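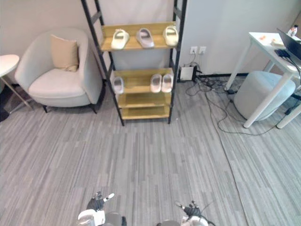
## Passed the bar, now what

22/01/2018

So I'm sworn in. Did the oath, signed the roll, ate a dry cookie in the courthouse hallway. Six of us that morning. Then back to my desk to finish a lease review, same as the day before only now I'm allowed to sign it.

A few of you asked how the job thing went. Short version: I'm staying at Gachanja. Small office, landlord-tenant mostly, some wills, a bit of small business stuff. The big place (you know which one) would have paid more and I'd have seen daylight in June maybe.

Things I did not learn in law school, a partial list typed on my lunch break:

- how to file anything at the county clerk's window
- what to charge
- how to tell a client no, and then tell them no again on the phone
- where the good parking is

The charging one is killing me. First client of my own, eviction defense, and I quoted a flat fee of $228 because I panicked and divided something by something. Took 28 hours. Do the math, I did, then I went for a walk.

But we won! Well, settled. She keeps the apartment, landlord fixes the heat, and the late fees go away. The notice was bad on its face, wrong address and teh wrong amount. Read the notice first. Always read the notice first. 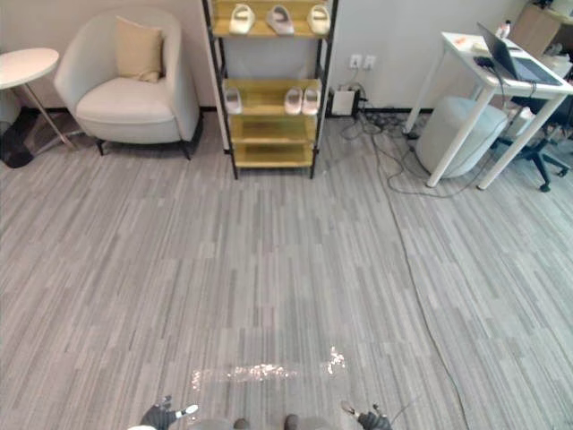 Fenna Van Wijk wrote back after my last post: You're going to burn out by summer if you keep doing flat fees on contested cases. Flat for wills, flat for simple leases, hourly with a retainer for anything where there's another lawyer on the other side. And put it in writing before you open the file.

Ok yes. Fair. I redid my engagement letter last night, two pages, plain words. The retainer is $2,000 for contested stuff, and I already feel sick about saying it out loud to somebody. Will keep a couple of slots open at the low rate, my boss is fine with that as long as I track it.

Also moved all my deadlines into Naladar, which the office pays for anyway and I'd been ignoring in favor of sticky notes. Sticky notes fall off. One fell off. It was fine but it was a bad ten minutes.

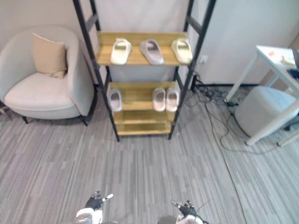
*Slides on the rack, January.*

Next up is a security deposit hearing, my first one solo, and I've got the exhibits tabbed and the receipts in order. The judge apparently hates it when you hand things up without a copy for the other side so I made four copies. Might make five.

More when its over. If anyone has a sample engagement letter they like, send it my way, mine still reads like a threat in the second paragraph.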